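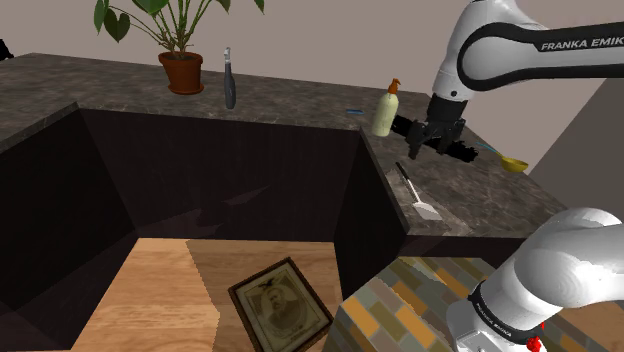 Figure 1. Kitchen counter, computer-rendered.

Eating Well After a Hospital Stay: a small study in Tonden
Kenneth Strachan
Community Health Project, final report, October 2024

1. How the project came about

My grandmother came home from hospital last year with a bag of tablets, a walking frame and a very good leaflet about falls, and for the first few days she lived on toast. She had plenty in the freezer (my aunt had seen to that), but she was too tired to stand at the cooker and too proud to ring anyone. When we were asked to choose a subject for this module I kept coming back to that toast, and I was lucky that my tutor thought it worth a project too.

My question was a simple one: what do older people eat in the first two weeks at home after a hospital stay, and who, if anyone, asks them?

2. What I did

I spent July with the home visiting team at the Laing Health Centre, which looks after Tonden and the farms out towards Ilau. Everyone I spoke to had agreed beforehand with their own nurse that I might come along, and I can't say enough about how kindly I was received. I visited 16 people over the age of 60, each of them twice where possible, and we talked for as long as they liked, usually at the kitchen table and usually over tea. I also went through the Onum discharge form, the one used by the ward, to see what it says about food.

I had planned to use a printed food diary. It was not a success! Most people found the boxes fiddly and I gave it up after the first week, so my notes are conversations and not measurements. I would do that part differently another time.

3. What I found

The Onum form runs to four sides and has one line about diet, with a box to tick if a special diet is needed. There is no question about who will be doing the cooking, or whether the person can lift a kettle or open a tin.

Almost 2 in every 3 of the people I met told me they had eaten less than usual in their first week. Appetite came into it, but standing up for any length of time was mentioned far more often, and so was the effort of washing up afterwards. One lady had worked out that she could manage one pan a day and planned everything around it. People living out at Ilau had the added bother of the bus, which doesn't run in the afternoons.

The visiting nurses did ask about food, and asked well, but their first visit could be several days after discharge and there was always a dressing or a blood pressure to see to first.

4. Suggestions

I would like to see two questions added to the form: "Who will make your meals this week?" and "Can you stand long enough to cook?" The team at Laing have said they will try these out by telephone on the day after discharge. A perching stool could be offered at the same time as a walking frame. I also think a short list of meals that need only one pan would be welcome, in large print, and I have put a first draft in the appendix (with thanks to the lady mentioned above, who corrected my soup).

5. Limits of the study

My group was small and everyone in it was already known to the nurses, so I have probably missed the people who have the least help. I saw nobody in winter. The main report was held to 2000 words, and I have left out a good deal about shopping that I hope to come back to next year.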